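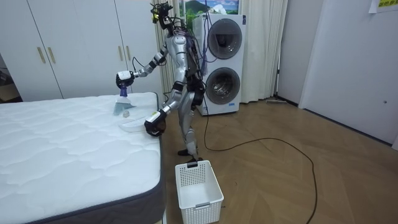
How to compare two grippers on one mattress

Every gripper looks brilliant on a steel bench with a foam cube. Put it in a bedroom, give it a handheld cleaning tool and ask it to be useful, and you'll learn more by lunch.

You need a humanoid with swappable hands. I put the white Gistetti on the right arm and the black Bular on the left, then swap them halfway through, so neither gets to blame the shoulder.

1. Set the standing spot. Park the robot within reach of the mattress, knees slightly bent, and tape its heel positions on the floor. Run the cable out to the side in a wide loop.

2. Put down the litter. Use one small round thing and one sheet of clear, crumpled plastic. The plastic is there to humble your depth camera.

3. Start with the tool hand. Close on the handle at 70 percent force and hold the nozzle over the quilting for 2 minutes. If it sags, add force in small steps. Trinity Lindgren went straight to full force once and now owns a very slim vacuum.

4. Bring in the free hand. Hover it over the near edge, then pinch the plastic. Log misses as misses. "Almost" has no column.

5. Swap hands and repeat. My controller log stops at 2,000 lines, so save between runs.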